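Chapter 7
Care and Setup of a Hand-Held Gripper

Before you begin

Chapter 6 dealt with the parts of a gripper on paper. In this chapter you will take one through its regular service: cleaning the finger pads, checking the drive, setting the closing force, and proving the grip on a test object. The unit used throughout is the Brostano, a hand-held gripper with two fingers and a camera. If your workshop has a different model, the order of work stays the same, but take the settings from your own manual.

A gripper that is out of adjustment seldom stops working all at once. It holds light things well and lets heavy ones turn. The operator squeezes harder, the pads wear on one side, and by the time anyone opens the housing the gears have worn too. Most of the faults in this chapter start at the pads, and most can be found without tools.

7.1 Choosing a test object

A test object should be harder to hold than the things the gripper handles every day. A smooth block tells you very little. The training shop at Grallwood uses a hatchet, held by the handle with the head up. The weight sits far from the fingers, so a weak grip shows as a slow lean or a twist. Keep your feet and your free hand out from under it, and cover the edge if the hatchet has been sharpened.

Bring the fingers together low on the handle. Hold the gripper still and watch the head. Then tilt the gripper a little to each side and watch again.
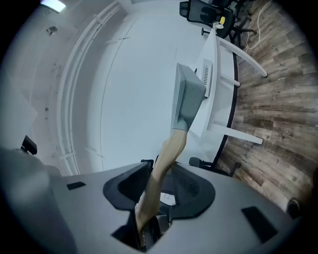
Sadeghi objects that a hatchet is too severe a test for new pads, and would run them in on a plain dowel for the first 121 closings before trying anything top-heavy. Both methods are in use. If you run the pads in first, write the number of closings in the log so that the next person does not repeat them.

7.2 Reading the pads

Open the fingers and look at the faces of both pads under a good light. Even dullness is normal wear. A shiny patch at one end means the fingers are not meeting square. Dust and wood fiber fill the low places in the rubber and make a good pad behave like a worn one, so clean first and judge afterward. Use a damp cloth with no solvent — solvent hardens the rubber.

Replace pads as a pair. A new pad facing an old one will pull the object off center, and the camera will then record every grasp slightly to one side.

7.3 Checking the drive

With the power off, move the fingers slowly through their full travel. You should feel the same light drag all the way. A notch that comes back at the same place points to a damaged tooth. Drag that grows toward the closed end points to dirt in the recess below the pads. Blow it out from the side, never straight down into the gears.

Now close the fingers on the end of the handle and look into the gripper from the pad side.
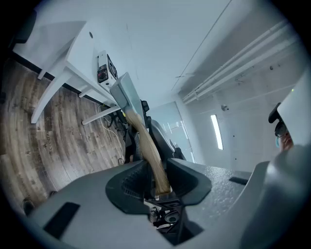

Figure 7.2. Handle end between the finger pads, with the drive parts below.

Look for loose screws, threads of rubber, and wires that have moved toward the gears. Correct these before you set the force.

7.4 The service log

Each gripper has its own log. The one for the Udon project, opened on 23 March 2019, reached 1,521 closings before its first pad change, and the entries show the drag increasing over the last 195. A reader of that log could have ordered the pads early. Record the count, the condition of each pad, and the result of the tilt test, even when nothing has changed.

Work for this chapter

Service one gripper as described and make 3 log entries on separate days. Bring the log to class. Section 7.5 begins with setting the closing force, and you will need your own readings to follow it.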